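Apuntes de la clase 13 - Expansiones y contenido adicional en los videojuegos de simulación
2018-01-19, por la redacción de apuntes, Taller de Diseño Lúdico de Ellwood

En la clase anterior vimos cómo se construye el ciclo básico de un juego de simulación de vida: necesidad, acción, recompensa. Hoy estudiamos qué pasa con este ciclo cuando el estudio publica una expansión. El caso de trabajo es Stostville, con su primera expansión, Pruitt.

1. Tres tipos de contenido

Llamamos contenido de superficie a los objetos que cambian el aspecto pero no las reglas: muebles, ropa, vajilla. El contenido de sistema introduce una regla nueva, por ejemplo el clima o los oficios. El contenido de lugar añade un barrio con sus vecinos. Pruitt tiene los tres, pero en proporción muy desigual: de los 224 elementos de su catálogo, solo 22 modifican alguna regla.

No hay que entender esto como un defecto. Un jugador que decora su casa durante horas usa también el juego de manera completa, y para él un color nuevo puede ser más importante que un oficio nuevo.

2. El problema de las tareas domésticas

En Stostville los personajes cocinan, comen y lavan los platos. En la versión básica, lavar es una sola acción: se pulsa sobre el plato y la suciedad desaparece. La expansión divide esta acción en pasos - recoger, llevar, aclarar, guardar - y cada paso puede ser interrumpido por otra necesidad. El resultado es más realista, pero produce colas de acciones muy largas. Comparen con Cudell, donde la misma tarea se resuelve con una animación única y el tiempo pasa más rápido.

Pregunta para discutir: ¿en qué momento el detalle deja de ser agradable y se convierte en trabajo para el jugador? 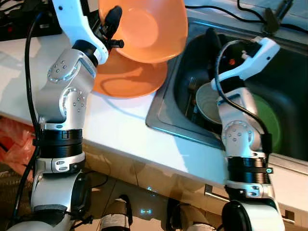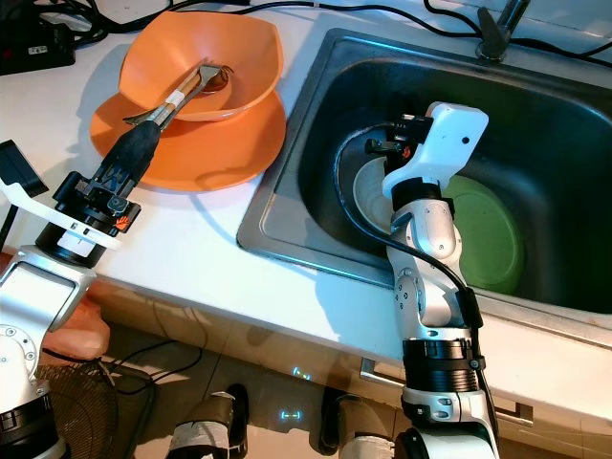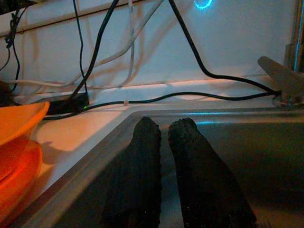
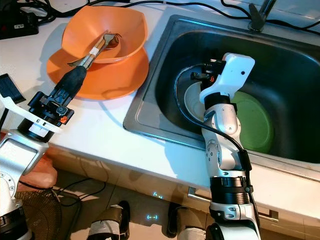

3. Precio y compatibilidad

Una expansión debe funcionar con las partidas guardadas antes de su instalación. Esto limita mucho a los diseñadores: si una regla nueva exige que cada casa tenga un objeto determinado, las casas antiguas quedan incompletas. Pruitt lo soluciona con un regalo de 2,000 monedas al abrir una partida antigua. Es una solución sencilla, aunque altera la economía de los primeros días.

Para la próxima clase: elijan una expansión que conozcan bien y clasifiquen diez de sus elementos según el apartado 1. Si un elemento pertenece a dos tipos, escríbanlo en los dos y expliquen su duda en una frase. Los trabajos se entregan en papel, al comenzar la clase.

Última actualización: julio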